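17 August 2024 — kitchen bench, Willdale

Oat and lentil base, fourth go. Really happy with this one! The first three were fine on paper and dull on the tongue, and by the third I was eating it out of duty. Today I had seconds before I'd written anything down.

What changed since the last batch:

- Red lentils soaked for 60 minutes before cooking, no salt in the soak
- Oats toasted dry in the wide pan until they smelled like popcorn (stop there, they turn bitter fast)
- Carrot grated fine and cooked down with the onion, so the sweetness is already in the base and we can drop the honey
- Lemon goes in at the very end, off the heat

The full pot came out at 1850 g. Fiber works out to 17 g for a big bowl with the kale side, going by the packet labels and my scribbled sums. Somebody please check the sums — I did them with one hand while stirring.

## Texture

Much better. Batch three set like putty once it had cooled, and I blamed the lentils, but I now think it was the oats going in raw and drinking up everything. Toasted ones hold their shape and the spoon comes out clean. I'd still like a bit more bite. Chopped walnuts on top would do it, or the pumpkin seeds left over from the Hollholm lunches (second shelf, blue lid, use them up).

Reheated a portion with a splash of water and it loosened up beautifully. Without the water it was stodgy again, so that has to go on the card.

## Salt

We were using way too much in March. Half the salt plus the lemon tastes brighter than the full amount did, and I didn't miss it at all. The Baptista stock powder is salty by itself, so if you use that, add nothing else until you've tasted. The Sultum one is milder and lets the cumin come through. I prefer it by a mile, though it clumps if the tub is left open.

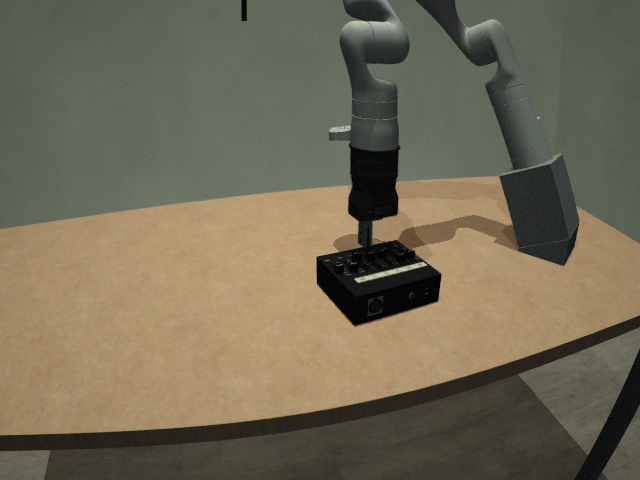 ## Next batch

1. Same base, swap half the carrot for squash.
2. Try the kale stirred through for the last few minutes, then compare with serving it raw on the side. I suspect raw wins for crunch and cooked wins for actually getting eaten.
3. Freeze two portions and thaw one overnight in the fridge, one straight in the pan.
4. Price it again without the honey. I want to stay under 70 cents a bowl for the Willdale breakfasts, and I think we can!

Also, a note on portions: the small bowls kept me full right through the morning, walk included, so let's make those the standard and let people come back for more. The large ones look generous but half of mine went cold.

Out of cumin. Lemons are low too.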